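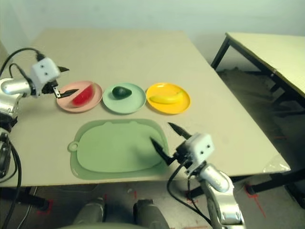
Laimutė Kļaviņa asked whether the second evening of the Lenten lecture series could be given over entirely to the parables, as the printed outline allowed only the last quarter of an hour for them and the group had run out of time on the previous occasion. The Chair thanked her and ruled that the point would be taken under item 3.

ORKVILLE SCHOOL OF LAY THEOLOGY
Minutes of the Program Council, 1st August

Present: Nisreen Mahasneh (Chair), Jaanus Rebane, Laimutė Kļaviņa, Bence Pintér (minutes)
Apologies: Xóchitl Bañuelos

1. Minutes of the previous meeting
The minutes were accepted with one correction. Under item 5, "Letter to the Romans" should read "Letter to the Galatians".

2. Matters arising
The Chair reported that the Wickramasinghe Bequest had confirmed its grant toward the library. The balance after the purchase of the concordances stands at $494. Mr Rebane was asked to obtain a quote for rebinding the older commentaries, two of which can no longer be lent.

3. Lenten lecture series
The Council considered the draft outline prepared by Ms Bañuelos, who had sent written notes. The series is to be called "Reading Luke Slowly" and will follow the Gospel in order, with each evening divided between a lecture and discussion in small groups.

Ms Kļaviņa restated her view that the parables peculiar to Luke deserved a full evening. Mr Rebane was sympathetic but noted that the infancy narrative would then have to be shortened, and that many who enrol do so for that material. Mr Pintér suggested that the Good Samaritan and the lost son be treated together on the second evening and the remaining parables left to the reading guide. After discussion this was agreed - subject to Ms Bañuelos being content to revise her notes.

The Council did not reach a view on which translation should be set. Members favoured printing passages in parallel, but the cost and the permissions have yet to be looked into.

Moved (Rebane), seconded (Kļaviņa): That the outline be adopted as amended. Carried.

4. Enrolment and fees
Enrolment for the current term is around 100 across all courses. The introductory Greek class has 11 students and will continue. The Chair proposed that fees remain unchanged for the coming year and that the concession rate be extended to those in parish or congregational ministry without stipend. Agreed.

Mr Rebane recorded his concern that the Hebrew class had again failed to attract enough students to proceed. He would prefer to see it offered every second year than withdrawn from the catalogue. Deferred to the next meeting.

5. Visiting lecturer
A letter was received from the Stanen Fellowship offering a lecturer on the history of the lectionary. The Council welcomed the offer. The Secretary is to reply asking for a choice of dates and a short summary of the proposed address.

6. Venue
The Dandia Street hall has been booked for the evening classes. The upper room remains the Council's preference for seminars - the lower hall carries too much noise from the street when the windows are open.

Action items
N. Mahasneh: write to the Wickramasinghe Bequest with the Council's thanks
J. Rebane: rebinding quote; inquiry about permissions for parallel texts
L. Kļaviņa: discuss the second evening with X. Bañuelos
B. Pintér: reply to the Stanen Fellowship

Next meeting: September, at the Dandia Street hall, date to be circulated by the Secretary.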